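Desk (furniture)

From the Usar household and workplace wiki

A desk is a table made for reading, writing, office work or study. Usually has a flat top and somewhere to put things, drawers or shelves or a hutch. Word comes through medieval Latin desca, a table to write on, same family as dish and disc. In Canada and Australia both, "desk" covers nearly anything you sit and work at, from a school desk to a slab of door on two trestles.

Contents
1 Early history
2 Drawers and pedestals
3 Common types
4 Height
5 The L-shape
6 Tops and finishes
7 Care and repair
8 See also

Early history

Sloped writing surfaces were in use in monasteries well before printing. Often just a box with an angled lid, set on a table or on the lap. Books were heavy, so the stands were heavy too. The lectern and the desk share a lot of ancestry and older inventories mix the two words up.

Once paper got cheaper people owned more of it, and needed somewhere to keep it. Boxes grew legs. The bureau started as a cloth laid over a table, then the name moved to the table itself, then to the office the table was in. Same thing happened with "cabinet".

Fall-front desks, where the writing surface folds down on hinges or a chain, spread through Europe and went out with settlers to the colonies. Colonial pieces tend to be plainer, made in whatever timber was close by. Cedar in New South Wales, maple and pine in Upper Canada.

Drawers and pedestals

The pedestal desk has two stacks of drawers and a gap between for the knees. Partners' desks are double depth with drawers on both sides, so that two people can sit facing each other. Banks liked them.

Roll-tops came in during the later nineteenth century. A flexible shutter of slats slides down over the mess and locks it in. Pigeonholes behind. They fell out of favour when paper filing moved to steel cabinets, and the typewriter didn't help – too tall for the shutter and too hard on the wrists at that height. Typing desks had a lower shelf or a well for the machine, sometimes one that swung up on a spring. Watch your fingers with these, the springs are often still strong.

Common types

Writing table – legs, one or two shallow drawers, no pedestals.
Secretary – drawers below, fold-down front, bookcase on top.
Davenport – small, sloped lid, drawers opening to the side. In North America the same word means a sofa, which causes mix-ups in auction listings.
Carrel – sides and back built up to block distraction. Libraries.
School desk – single or double, older ones with a lift lid and an inkwell hole, seat sometimes joined to the frame.
Trestle – loose top on two supports. Cheap, easy to move, wobbles.
Corner desk – fits two walls. See L-shape, below.

Height

Most fixed desks are a bit over 70 cm high, a figure that came out of offices and suits taller people better than short ones. Shorter users need a footrest, or a lower desk. Elbows should sit near the level of the top with the shoulders relaxed. If the shoulders creep up the desk is too high or the chair too low, and the chair is cheaper to change.

Standing desks are older than people think. Clerks in counting houses worked standing at high sloped desks, with a rail for the foot and a tall stool for a rest. The modern kind moves up and down on a crank or a motor. Cheaper frames sway at full height, specially side to side. A crossbar helps.

Abilio Cuesta, a furniture restorer whose notes are the source for much of this article, kept a register of the desks that went through his shop. Of 858 pieces he listed 232 with the legs cut down or built up at some point. Blocks glued under the feet mostly. He thought the stools and chairs had been replaced and the desks altered to match.

The L-shape

The L-shaped desk joins a main top to a shorter one, called the return, at a right angle. It started as an office thing, a desk for writing with a side table for the typewriter, and the two were later built as one peice. The return can go on the left or the right and sellers count this from the seated position, so check before ordering. Flat-pack ranges like the Lozano and the Flolten can be built either way.

Good points: two jobs can stay set out at once, and a corner of the room gets used. Bad points: the inside corner collects things, and it's hard to shift through a doorway without taking the return off. Reach is the other one.

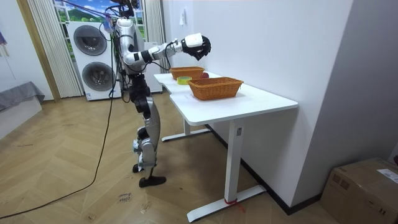
Reach is how far a person can get across the top without leaning, and it sets how deep a desk should be. Forearm's length for things used all day, full arm for things used now and then. Past that, stuff gets forgotten. Corner layouts stretch this, as the ends of the two tops are a long way from the chair. A white L-shaped desk with a humanoid robot standing beside it shows the full-arm case well enough – arm straight out over the top, hand over the far end. For seated work keep the far ends for lamps, trays, a printer.

Tops and finishes

Leather or baize insets were common on better writing desks. Soft under the pen, quiet. Linoleum was used in the same way from the early twentieth century and is having a comeback. Solid timber moves with the seasons and should be fixed with slotted screws or clips, never glued right across the grain. Melamine over particleboard is the usual cheap top. Wears well until the edge chips, then swells if water gets in.

White tops show ink and coffee but hide dust. Black the other way round.

Care and repair

Sticking drawers: rub candle wax on the runners. If still sticking look for a swollen side and leave the desk somewhere dry before planing anything.
Loose legs: take apart, clean off the old glue, reglue. New glue over old doesnt hold.
Rings on French polish: try a soft cloth and a bit of wax first.
Lifted veneer: warm iron over a damp cloth can work with old animal glue. Not with modern glues.

See also

Chair
Brustov hinge
Filing cabinet
Lectern
Writing slope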